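Porque é que as tampas desaparecem?

Um guia para quem já abriu o armário das caixas e levou com três na cabeça

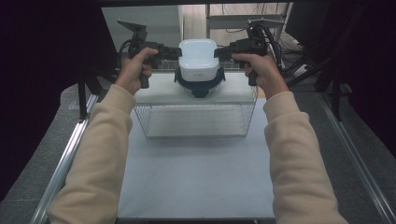
Uma leitora de nove anos escreveu-nos a perguntar se as tampas fogem de noite, porque em casa dela há sempre mais caixas do que tampas. Boa pergunta. Investigámos e lamentamos informar que as tampas não têm pernas.

O que acontece é mais aborrecido. Uma caixa vai para a escola com bolachas e volta sozinha. Outra fica em casa da avó, com a tampa trocada. Passados uns meses, o armário parece uma festa em que ninguém conhece ninguém.

Empilhar também tem a sua ciência. Uma pilha aguenta-se de pé enquanto o peso de cima cair dentro da base. Por isso, as caixas largas vão para baixo e as pequenas para cima. Uma caixa branca pousada numa tampa azul-escura e redonda, mais larga do que ela, está bem servida de chão. Ao contrário, também dá – durante uns segundos.

E a forma? As caixas redondas lavam-se bem, pois não têm cantos onde o arroz se esconda. Em troca, deixam buracos na prateleira, porque dois círculos encostados só se tocam num ponto. As quadradas encaixam como tijolos. As de cantos arredondados não quiseram escolher e ficaram a meio caminho.

As transparentes têm outra vantagem: vê-se a sopa sem abrir. Nas opacas é preciso coragem, sobretudo se estiverem no fundo do frigorífico desde março.

Experimenta em casa:

Tira tudo do armário (avisa alguém primeiro).
Junta cada caixa à sua tampa. Se não fecha, não é essa. Carregar com mais força não a convence.
Põe as tampas viúvas num saco e espera 2 semanas.
Faz uma pilha de 4 caixas, da maior para a mais pequena. Depois tenta pela ordem inversa, longe do gato.

Se ao fim das duas semanas ainda sobrarem tampas, servem de prato para vasos pequenos ou de tabuleiro para misturar tintas. As caixas sem tampa guardam lápis, berlindes e outras coisas que não se entornam muito.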